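Loment Tabletop Arm Cell: Goal Kit, Fingers and Yearly Care Bundle

Sold by Trorel. Ships complete with finger set, goal, ball and care pouch. Arm and controller sold separately.

If you already own a Loment arm, you probably know the feeling of having a lovely machine bolted down at the end of a bench and wondering what to give it to do on a slow afternoon. The Goal Kit has been our answer for a good while now (it started as something we used to check arms coming back from repair, and customers kept asking whether they could buy it). It's a small goal, a small ball and a pair of wide black fingers, and between them they'll tell you more about the health of your arm than an hour of staring at joint readings.

Setting up the surface

Start with the surface, please, before you unbox anything else. You want something flat, pale and matte, with a plain wall or panel behind it if you can manage one. A glossy top will bounce your room lights straight into the wrist camera and you'll spend the evening chasing reflections. Wipe it down with a barely damp cloth and let it dry. Small marks and specks are fine, and the software ignores anything much smaller than the ball, but grit is another matter, because it travels up into the finger slides sooner or later.

Push the goal back toward the wall with the mouth facing the arm. It doesn't have to be perfectly square! A slight angle is no trouble at all, and the setup routine finds the posts for itself. Leave the ball well out in front, with a clear run between the two.
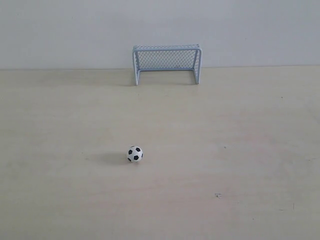 Once you're happy with the layout, run the reach check from the controller menu. The arm will go out to four points at low speed and pause at each one. Stay with it for this part and keep a hand near the stop button, even if you've done it many times before. If it complains at any of the points, slide the goal a little closer to the base and run it again.

Fitting the fingers

The fingers come as a matched pair, so keep them together and don't mix an old left with a new right. Power the arm down at the switch. Remove the old pair, seat the new ones fully on the slides, and tighten the screws a little at a time, going back and forth between the sides. We used to supply a long-handled driver, but people were so strong with it that we changed to the short Hendricks key, and stripped threads have become rare in our workshop.

Then power up and bring the fingers slowly to nearly closed with nothing between them. The gap should be narrow and even all the way down. If it's wider at the tips, one finger isn't seated. If it wanders from top to bottom, back the screws off and start over. Look at it through the wrist camera as well as from the side, with a pale surface behind, where a crooked gap shows up very plainly.

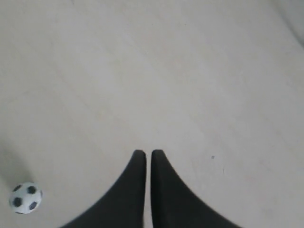

Fingers nearly closed and empty, seen from the wrist camera, with the ball off to the lower left.

Looking after it

Every 10 hours of running, brush out the slides and wipe the inner faces of the fingers with a dry cloth. Please don't use solvent on them. Every July, or whichever month suits your shop, take the fingers off altogether, clean the old grease from the slides and put on a thin film of Hadura light grease from the pouch. Thin really does mean thin; a bead the size of a grain of rice will do both sides. Cycle the gripper 19 times afterward to spread it, then wipe away whatever has squeezed out.

If the gripper hums when it's closed, the closing force is set too high. If it clicks, check the screws first and the slides second. If the camera view has gone soft in the middle, clean the lens before you touch the focus ring, and if you do have to turn the ring, mark where it was.

Repairs and spares

Replacement fingers, nets and balls are all kept in stock. Arms that need bench work come to Lindalva Rocha and her team, who will send you a note of what they found along with the parts they took off. Pack the gripper closed and empty, and leave the fingers on unless one is broken. Phones are answered until 4 in the afternoon.

Spare finger pair, black: $31
Slide grease and brush pouch: $19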